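How to Get Dried-On Rice Off Your Bowls Without Losing the Will to Live

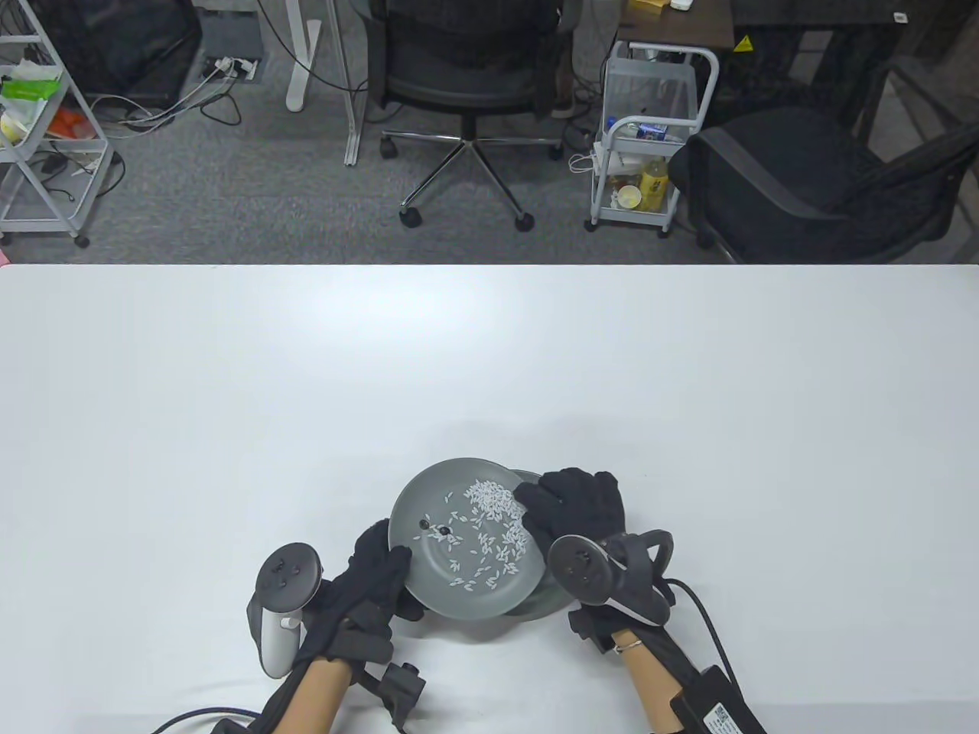 Grey bowl, white rice, one small dark speck.

Rice behaves beautifully until dinner is over. Leave a few grains in a bowl while you watch one episode of something, and by the closing titles they have set like tile cement. I have bent a fork on them. I have also blocked a sink with them, and the plumber's bill for that would have bought a good deal of rice.

What follows is the method we use at home, where rice appears most evenings and the washing-up appears whenever someone gives in. It suits glazed bowls, matte bowls and most plastic ones. Wooden bowls want less water and more patience, so please don't soak those.

What you need

A silicone spatula or an old plastic card
A food waste caddy, or a bin if that's what you've got
Cold water
Washing-up liquid
A soft brush
A sink strainer with small holes

Mine is a Nokent strainer, bought after the plumber. The holes are small enough to stop a grain of basmati, and it has never once matched the sink.

Step 1. Look before you rinse

Tip the bowl towards the light and have a proper look inside. Grains gather thickly on one side and straggle off on the other, and it is the stragglers that get missed. They sit on their own, looking like part of the glaze, until somebody serves soup in there.

Any dark speck deserves a prod with a fingertip. It might be burnt rice, a bit of peppercorn or a chip in the surface. The first two will come off. If it's a chip and you can feel an edge, retire the bowl to holding keys.

Step 2. Get the dry rice out dry

This is the step people skip, and they are the people who own plungers. Hold the bowl over the caddy and turn it so the thick patch is at the bottom, then sweep the spatula down towards it from the rim. Loose grains will drop. A tap on the underside with the flat of your hand brings down a few more, and the rest will cling on out of spite.

Don't use a metal spoon on a matte finish. It leaves grey pencil-like lines which you will then spend another evening removing, and that is a different page. If you are clearing several bowls, empty each one before you stack it. A bowl with rice in it, put on top of another bowl, simply gives you two bowls to scrub.

Step 3. Soak in cold

Yes, cold. Hot water makes the starch go gluey, and you end up with a sort of wallpaper paste with bits in. Fill the bowl past the highest grain, add a small squirt of washing-up liquid and leave it for 30 minutes. Overnight is not better. Overnight is a smell.

For really welded rice I put 2 teaspoons of bicarbonate of soda in the water as well. I can't swear it does anything, but it fizzes slightly if there's vinegar left over from the salad and that keeps morale up.

Step 4. Pour through the strainer

Put the strainer in first. I mention it only from experience. Pour slowly, let it drain, and knock the softened grains into the caddy while they are still in one clump. Rice keeps swelling when it's wet, and a bend in a waste pipe is a lovely warm place for it to do so.

Step 5. Brush, then rinse

Now you may have warm water. Work the brush in circles from the middle outwards and finish with the rim, especially the underside of it if your bowls have a lip. Mine are Fukero ones with a lip that could hide a whole supper. Run a thumb round the inside afterwards, as thumbs find grains that eyes don't.

Rinse the sponge or brush too. Starch left in the bristles dries hard, and you will be brushing your next bowl with what amounts to gravel.

If you have a dishwasher

Steps 1 and 2 still apply. The machine will not dissolve rice. It will pick it up from one bowl, give it a tour, and bake it on to the inside of every glass you own. Clean the filter afterwards, or at least think about it.

Stopping it next time

Wet the bowl under the tap and shake it out before serving. The rice sticks less, and it costs nothing. Failing that, fill the bowl with cold water the moment it's empty, before anybody sits down again.

Posted Jul 6, 2020 in Washing Up. Next: getting turmeric out of a white worktop, partially.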